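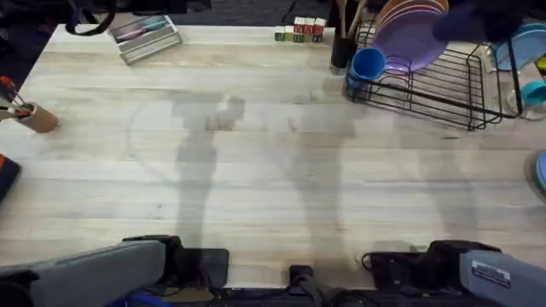 Two robot arms, one rack of purple plates, and a blue cup on its side.

Hi, kids! Jonatan Torvik here, and this month I got to try the Ciltska, a helper robot kit from a company called Norus. You get two arms, and each one ends in a black gripper. A gripper is the robot's hand, only it has flat fingers and no thumb!

My favorite part is teaching it. You move the arms yourself, pick up a cup, put it down, and the kit remembers the moves. Then you do it again (and again, and again). The booklet says 200 tries for one job. I got to 81 and needed a snack.

Why so many? Well, a cup can stand up or lie on its side, and the robot has to learn to grab it both ways. You learned that as a baby by dropping stuff!

The box says ages 11 and up, with a grown-up close by. Keep your fingers back when the arms are moving, okay?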